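Tramedau Community Help
Games and Simulators > Mac

Save files missing after moving Drondton to a new Mac

Posted by Endang Manurung, 16 Feb 2023

I am the administrator of a small gaming club that uses Drondton, the freight train simulator, on two Mac computers. The club recently replaced the older of the two. The game was installed again on the new computer and opens normally, but the career menu shows no saved companies. The main career had reached level 27 and held over 3,000 completed deliveries.

The Drondton folder was copied from Documents on the old computer to the same place on the new one. The game appears to ignore it and offers only a new career. The old computer is still available until June. Please advise which files must be moved and whether the Deroletti route pack has to be installed first.
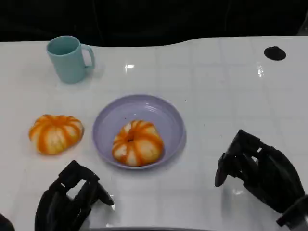 Both computers are signed in to the same game account. Cloud saving was never turned on, as the club's internet connection is limited.

Yuk-lan Huang

The folder in Documents holds screenshots and settings only. Career files are kept in the user Library, which is hidden by default. Please proceed as follows.

Close the game on both computers. On the old computer, open Finder, hold down the Option key and choose Library from the Go menu. Open Application Support, then Drondton, and copy the folder named Profiles to an external drive.

On the new computer, start the game once, create an empty career and quit. Go to the same location and replace the new Profiles folder with the copied one. Keep the old folder until the career has been opened and saved successfully.

The Deroletti pack should be installed before the career is loaded. If it is missing, the game will cancel any active contract on those routes, and the contract cannot be restored. Both computers must also run the same build. Careers saved in build 271 do not open in earlier builds.

Fourie

Had the same issue. Turning on cloud saving on the old computer and then signing in on the new one was sufficient in my case. I did not have any route packs, so I cannot comment on that part.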